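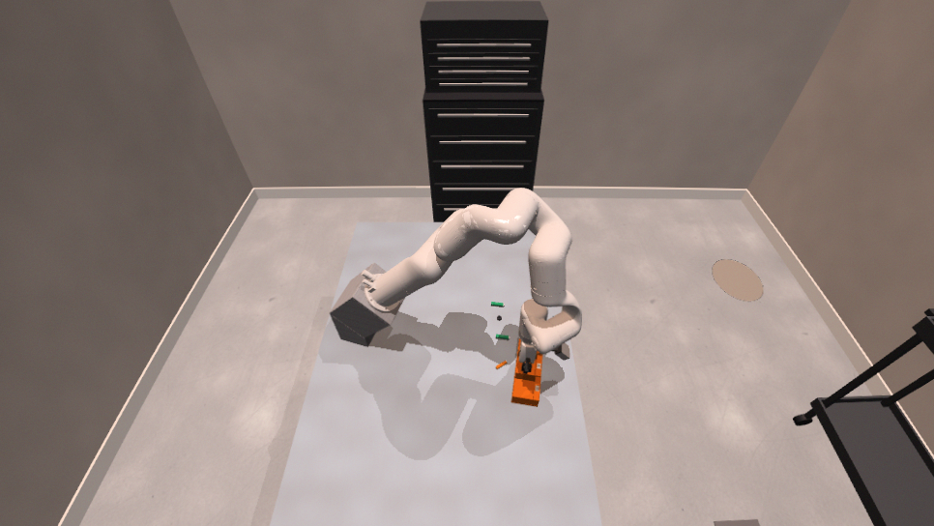 Project report: trying out the Flirover simulation kit
Anneliese Grube, 23 June 2024

For my project I picked Flirover, a simulator package from Kovács that lets you practice robot arm jobs without owning an arm. Our school got the student license, and I had it for 3 weeks. I really liked it, mostly! Setup was painless (one download, one restart), and the room loads with a tool cabinet, a cart and an arm on a pedestal, so you can start playing right away.
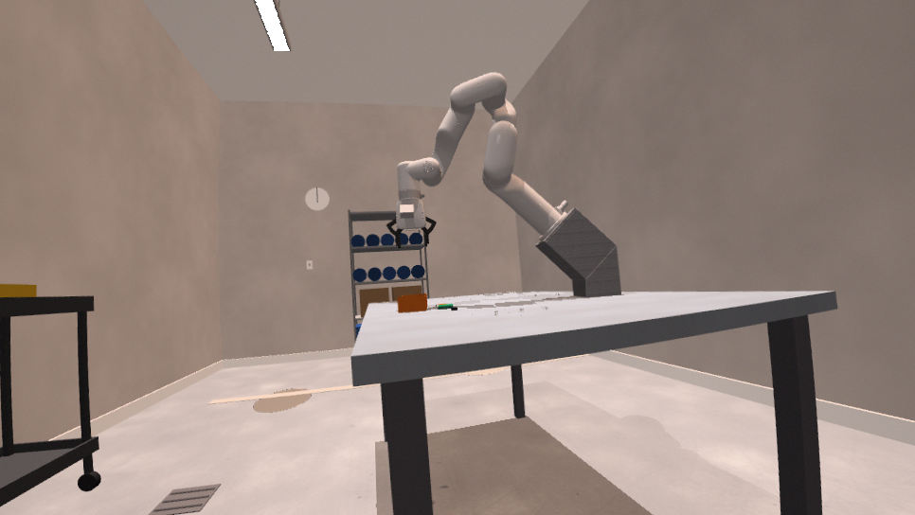
Fig. 2. The arm over the table, gripper pointing down.

My task was sorting small parts into the orange box. I ran it 518 times with the stock settings and then tried slower speeds – boring to watch, but much easier to debug. The green pieces gave me the most trouble, and I spent a whole evening on the grip angle before I found the menu for it.
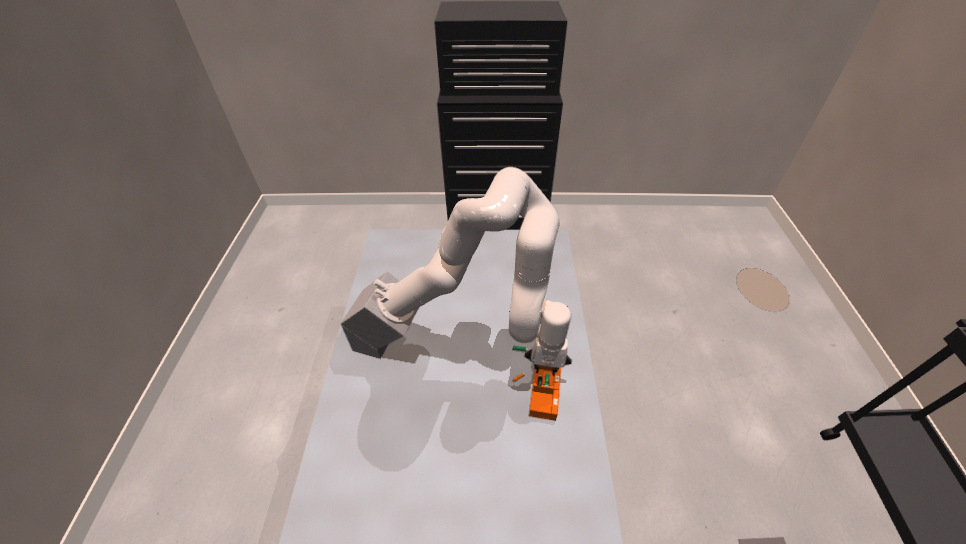 The manual needs work too. Chapter 4 talks about buttons my version didn't have, and I ended up asking on the user forum. I'd still use the kit again in September, when I want to try two arms at once.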